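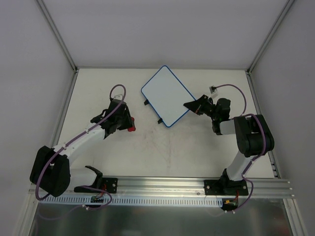 Vol. 26, No. 2, p. 145

Figure 2. Small bordered whiteboard on the white tabletop. The board lies at an angle to the back wall.

3.2 Boards and surfaces

The boards used in the legibility work were small dry-erase boards of the kind sold for kitchens and kids' rooms. The one in Figure 2 is typical of the set: rectangular, white face, dark blue border, rounded corners. Two small black feet or tabs stand out from one edge. We did not remove these from any board. Taking them off would have changed how the edge sits, and most households leave them on anyway.

Borders matter more than we expected going in. On a white table a board with no border is hard to find at a glance, especially under flat light with light gray walls behind it. Dark blue gave a clean outline. Black did too. Pale gray and the one clear plastic border were poor, and readers in the pilot sometimes put a finger down on the table when asked to touch the corner of the board. Those two were dropped before the main round. See Section 5 for the border comparison, which we kept short.

Boards came from two suppliers, Cimano and Kettani. Same nominal size, not the same board. The Cimano face is slightly glossier and wipes faster; the Kettani face holds a faint ghost of old ink if left over a weekend. We kept the two lots seperate for wiping and pooled them for everything else. A third lot from Zorkesel arrived in October with scuffed faces and was sent back.

3.3 Placement

Boards were laid flat. No easel, no magnets, no wall mounting. This is a limit on the results and we come back to it, but flat is how these boards get used at a desk or counter when someone grabs one to write a list.

Two placements were used, square and tilted. Square means the long edge runs parallel to the back wall. Tilted means turned on the table so the board sits on a diagonal, as in Figure 2. We did not fix the tilt to a set angle. The person laying out the table turned the board by hand and it was left there. A tighter protocol would have used a template. On the other hand nobody at home lines up a whiteboard with a template, and the spread of angles was useful later when we looked at slanted handwriting.

Table surface was white for all trials. A wood surface was tried at the Allanport site only, early on, and those trials are not reported here.

3.4 Writing and wiping

Each trial had one short text, a shopping list or a reminder, written with a standard black marker with a medium tip. Writers were told to write at their normal size. Text was read back by a second person from a seated position, then wiped with a dry cloth. One pass left to right, one pass back, stop. If ink remained after the second pass it was noted as residue and the board was cleaned with water before the next trial.

In total 145 trials were run across 38 writers. Not every writer did the same number, some had to leave early, and one session was lost to a dried out marker that we did not catch until too late. Missing trials were left as missing.

Residue was scored by eye on a simple yes/no basis. We considered a graded scale. Scorers agreed well on yes/no and badly on anything finer, so yes/no it is. The area next to the border was scored apart from the middle of the face, because the cloth tends to ride up over the raised lip and skip a thin strip just inside it. That strip is where most residue was found, on both makes. Rounded corners were worse than the straight edges, probably for the same reason.

3.5 Notes on handling

A light board slides. On the smooth tabletop a firm wiping stroke was enough to push it, and tilted boards also tended to swing as they moved. Writers steadied the board with the free hand, usually at a corner, which smudged the text in 26 trials. Smudged trials were kept for the residue score but taken out of the reading score. Rubber dots under the board would fix most of this. We did not add them in the present round, the follow up with dotted boards is being writen up seperately.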